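2 min read

Two grippers, one arm and a great many tennis balls

The small automation shop Kimell has spent the spring on a question its customers kept asking, and on Jun 26, 2020 it finally put some numbers out. Which gripper copes better with round, fuzzy things that would much prefer to roll away - the plain two-fingered Poma, or the softer three-fingered model from Mac Giolla?

The tests began in April and ran to 828 grasps in all, split evenly between the two. Both grippers went on the same arm with the same Gostska controller, and the team was careful (a little fussy, they admit) about leaving the speed settings alone from one day to the next. The Poma missed 18 times. The Mac Giolla missed 62, most of them when the ball sat close to another one and the third finger had no room to come down.

"I went in sure the soft one would win, and I had told everybody so," said Rafail Ververidis, who ran the trials and has been taking the teasing in good spirits. He still likes the Mac Giolla for fruit, and he would love to give it another go with a slower close.

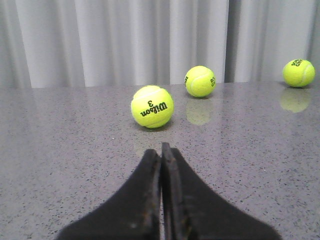

Wrist camera view, two-fingered gripper and tennis balls. Photo: Kimell

The wrist camera will be next on the list. Ververidis wants to try a wider lens, and he hopes to share those results with readers later in the summer, along with the full table of misses.

Contact us | © 2020 | Back to top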